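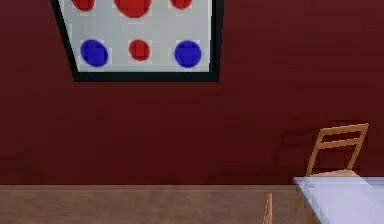 Framed dot picture on a dark red wall.

Datasets > Household > Paint > Wilter

4 min read

Overview Files Columns Changes License

# Wilter: a plain list of interior paint colors

Hi! Wilter is a table of interior wall paint colors that I typed up because I was sick of flipping through fan decks every time a room needed doing. There are 2694 rows right now, one per color, and each one has a name, a rough hex value, a finish and a few notes from me (some longer than others, sorry, I get carried away with the greens).

It started with the Srour catalog, which I had in a drawer, and then I added the Jaken cards when I got hold of a full set. I type everything by hand in the evenings, so there will be typos. If you spot one, open an issue and tell me the row id, please!

## What's in the box

- `colors.csv` is the main table
- `finishes.csv` has the finish codes spelled out
- `notes.txt` is my running list of stuff I still want to check

## Columns

`id` never changes, even if I rename a color. `name` is copied just as printed, odd capitals and all. `maker` is either Srour or Jaken. `hex` is my best match under a daylight bulb, and it can look pretty different on your screen, so don't order paint from it! `finish` is one of 6 codes. `family` is the loose group I put the color in, like red, brown or off-white.

The family column is the one people argue with me over. Is a deep maroon a red or a brown? I put mine under red. If you'd like them under brown, filter on `hex` and sort them your own way, I won't mind a bit.

## Gaps

724 rows have no finish yet. Those are nearly all older Jaken cards where the code on the back had rubbed off, and I left the field blank instead of guessing. Whites are thin too (I find them dull to type, and I keep putting them off). Exterior paints aren't in here at all.

A few names show up twice, once per maker. They are separate paints and they don't match, so join on `id` and you'll be fine.

## Using it

Any spreadsheet will open it. The file is UTF-8 with commas, and names that have a comma inside them are in quotes. I load it into Hindotent, my little palette page, which picks up to 2 trim colors for whatever wall color you click. Hindotent lives in its own repo and is much messier than this one.

## Changes

April 4, 2020: fixed the swapped finish codes on the Srour grays, added the last batch of deep reds, and dropped the old `price` column, which was badly out of date anyway.

Next up is the blues. I've got a stack of cards on my desk and a fresh daylight bulb, so watch the issues page if you're waiting on those.

## License

Do what you like with the table. A link back is nice.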